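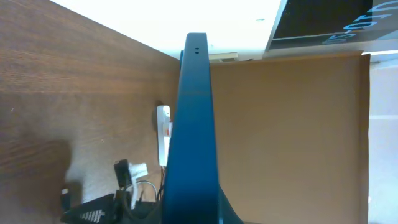 GUVIK, March

The cable task looks easy on the assignment sheet. A phone lies on a wooden table, a power strip lies to the right of it, and a charging cable runs between the two. The students of the Stikis project at Dreteck Technical College have spent most of the term getting robot arms to deal with that cable reliably.

Stikis is a two-semester elective for third-year students. The first semester covers joint control and calibration. The second is given over to one manipulation task, chosen by the class and graded on repeatability. Last year's group stacked cups. This year's chose cables, against the advice of the course handbook, which lists soft and bendable objects under "not recommended."

A cup keeps its shape when it is lifted. A cable does not, and its free length drags on the table and pulls at whatever is attached to it. The students' first controller took no account of this. It planned a straight path for the gripper, and the load on the wrist rose as the slack ran out. The second version limits wrist speed and watches motor current, stopping the arm when the reading climbs too quickly.

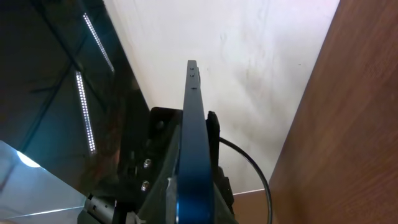
Blue gripper finger, seen edge-on from the wrist camera.

Calibration takes up a large part of each session. The wrist cameras see the gripper fingers at close range, so a small shift in a mount moves every target in view. The class checks finger position against a stored reference before the first run and again after any change of hardware. If the two disagree, the session's data is set aside.

Runs are logged by hand in the Wunderlich Lab's shared notebook as well as by software. The notebook stands at 1628 entries. Each gives the cable layout at the start, the controller version and the reason for stopping. Software logs alone had proved hard to search by cable layout.
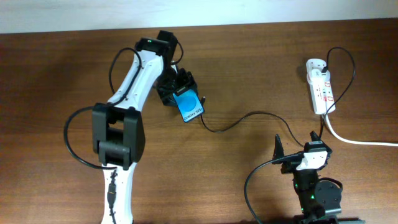 Cable and power strip on the table, with the "Galaxy S25" lettering at the gripper.

The grading rules call for 31 consecutive trials with no manual reset. The current controller completed 28 in its best series. Two of the failures were missed grasps and one was a timeout in the planner. 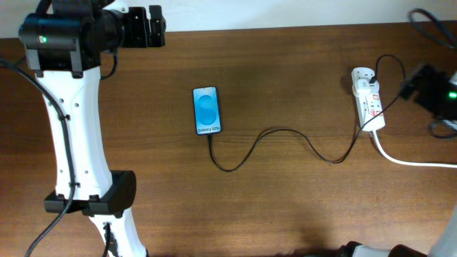 One former student, asked about the choice of task, said that cables were the right problem and that the time limit was the wrong rule: a slow arm that finishes should score above a fast one that has to be reset. The rules for next year still have the limit in them, set at 39 seconds per trial. The class has asked for it to be raised.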